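THE SHORT LIST, AND OTHER LIES I TELL AT THE GROCERY STORE

By Danai Petridis

I went to the Antoniadis market on Groltmont Street for milk. I'd like that entered into the record, as it's the last part of this story in which I come off well.

Regular readers of the Zatitz Neighborhood Newsletter will remember that in March I announced, in print, that I was going to stop overbuying groceries. I had a system. The system was a list on the back of an envelope, held to a limit of $30, and a promise to walk to the store so I could only buy what I was willing to carry home up the Skisalance steps. My neighbor Rafail Liapis read that column and told me he gave it until the weekend. Rafail is a pessimist and also, as it happens, correct about most things involving me.

The milk is at the back. Everybody knows why the milk is at the back, and knowing doesn't help. To reach it you go past the bread, which is warm at four in the afternoon, and then past a table of whatever Lambros Papadakis has decided needs to leave the building. Lambros runs the floor at Antoniadis and has a gift for signs. The one on the table said LAST OF THE GOOD ONES. It was standing over some pears. I have no particular feelings about pears, but I wasn't going to be the person who missed the last of the good ones, so I bought six.

You can't carry six pears and a half gallon of milk in your hands. I did try. A woman by the yogurt watched me do it with what I'd call professional interest. So I went all the way back to the door to get something to put them in.
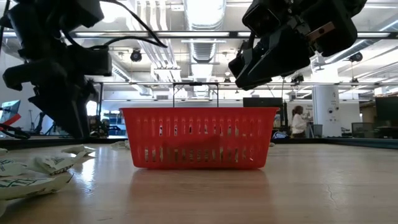
And there went the afternoon. Once you have somewhere to put things, things go in it. Olives went in. A jar of the pepper paste went in, although I own a jar of the pepper paste, and I own it because of a previous visit much like this one. Dish soap went in on the grounds that it was a sensible item and would improve the average.

I read somewhere that people buy more when they have more room to fill, and I'm inclined to believe it, having done the research personally. My mother shopped with one string bag and came home with exactly one string bag of food. She also made us split a banana, so I don't want to hold her up as a model in every respect.

The other trouble is that the prices no longer mean anything to me. Some part of my brain stopped updating in the year 2000, and it's still up there, comparing. It sees cheese and cries out. Then it sees slightly cheaper cheese and is so relieved that it buys two. Elvia Ventura, at the register, has watched me go through this many times. She scanned the second cheese slowly, to give me a chance to speak up, and I looked at the gum.

The total was well past $30. I won't say how far. I got it all into two bags and took the Skisalance steps in stages, resting at the landing by the mailbox, where Rafail was of course standing with his own groceries. He had a lemon. One lemon, in his coat pocket. He asked how the system was going and I gave him a pear, which I thought was big of me.

At home I put everything away and sat down to make a cup of tea, and you will already have guessed about the milk.

Several of you have written in with systems of your own. Tania Sultana does one big shop a month and says she spends less, though she admits the last week is mostly lentils. Another reader eats a full lunch first and sets a timer for 20 minutes, and when it goes off she heads for the register no matter what she's holding. I tried the timer. It went off in front of the cookies and I felt rushed into a decision.

If you have a method that has lasted more than 3 weeks, please leave a note in the newsletter box outside the library. I'd also be glad to hear from anybody who can use pepper paste. Both jars are unopened – three, if you count the one I found behind the rice.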